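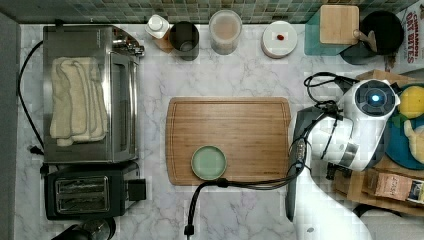
A toaster oven and a two-slot toaster share one end of a marble-patterned counter.

The Return of the Small-Town Bakery Loaf
February 7, 2021

The bread truck leaves Coketov at 4 in the morning, and by the time it reaches the last grocery on its route most of the rye is already spoken for. Customers call ahead. A few leave a standing order taped beside the register.

Janomo Bakery has worked out of the same brick building for 20 years. For most of that time its business was dinner rolls, sold by the tray to restaurants and school cafeterias. When those orders dropped off last spring, the bakery had flour on hand and two deck ovens sitting cold. It began making sandwich loaves and selling them from the loading door.

The loaves are plain. There is a white, a wheat, a rye with caraway, and an oat bread that sells best when the weather is bad. Each weighs just under two pounds and comes unsliced unless the buyer asks. The slicer is older than the business and has to be run slowly.

Flour comes from Belkadi, a mill two counties over that grinds hard red wheat grown nearby. The mill used to sell mainly in bulk. It now packs smaller bags as well, and the bakery keeps a stack of them by the door for people who bake at home.

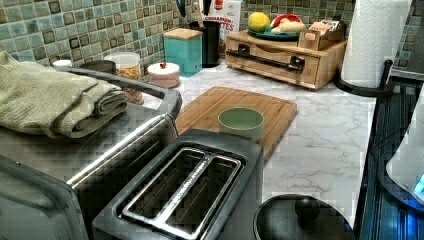

Fresh bread without preservatives goes stale fast, and the bakery gets more questions about storage than about anything else. Its advice is to keep the loaf cut side down on a board for the first day, then slice what is left and freeze it. Frozen slices can be toasted without thawing, though they need a little longer. The refrigerator is a poor place for bread, as it firms up the crumb sooner than a warm kitchen does.

In January the bakery sold 3298 loaves, more than in any month before. The largest share went to Brillden, a town with no bakery of its own since the one on Main Street closed. A hardware store there takes the delivery and sells it off a rack next to the paint.

Restaurant orders have started to come back, slowly. The bakery plans to keep both lines going and has cleared space for a third oven. The oat bread will stay on the list through the summer. 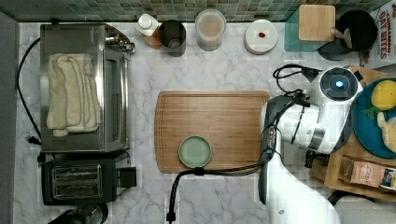

Folded towel on a toaster oven, with a black toaster close by.

Loaves are sold from the loading door until they run out. Rye should be ordered a day ahead.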